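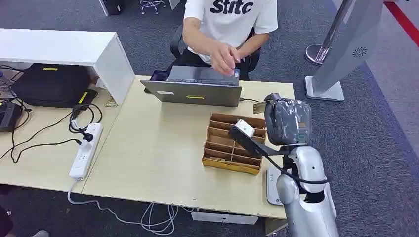 Mesa de trabalho em agosto, com o organizador de papelão do lado do portátil.

Gente, vou contar a história das sementes da minha avó, que já prometi três vezes e sempre me perco no caminho. Puxem uma cadeira 🧵

Ela guardava feijão em envelope de carta usado, tudo com letrinha a lápis. Quando a casa foi vendida, vieram parar comigo 144 envelopes numa mala (e uma colher de pau, que ninguém quis e eu adorei).

Passei o inverno decifrando aquela letra. Tem coisa linda: "feijão da comadre, bom de caldo", "abóbora que subiu no muro". Tem um que só diz "este não". Guardei com todo o carinho, claro!

Quem me ajudou muito foi a Dzintra Pärn, que conheci numa troca de sementes em Esthorpe e que responde mensagem às seis da manhã com parágrafos inteiros sobre ervilha. Dzintra, se você estiver lendo, um beijo enorme.

Ela me ensinou o teste do papel úmido: dez sementes enroladas, num lugar morninho, e paciência. Eu, que não tenho nenhuma, espiava todo dia antes do café.

Dos envelopes que testei até agora, 59 deram pelo menos um broto. Chorei com o feijão da comadre, não vou mentir. Semente mais velha que meu filho mais novo, abrindo ali no pratinho!

As abóboras foram mal, quase tudo mofou. A Reet Jõgi acha que eu encharquei o papel e deve ter razão, porque minha mão é pesada com água desde sempre.

Semana que vem separo uns pacotinhos de feijão para troca. Quem quiser me escreve dizendo se tem quintal, varanda ou só um vaso na janela, que eu escolho com calma para cada um.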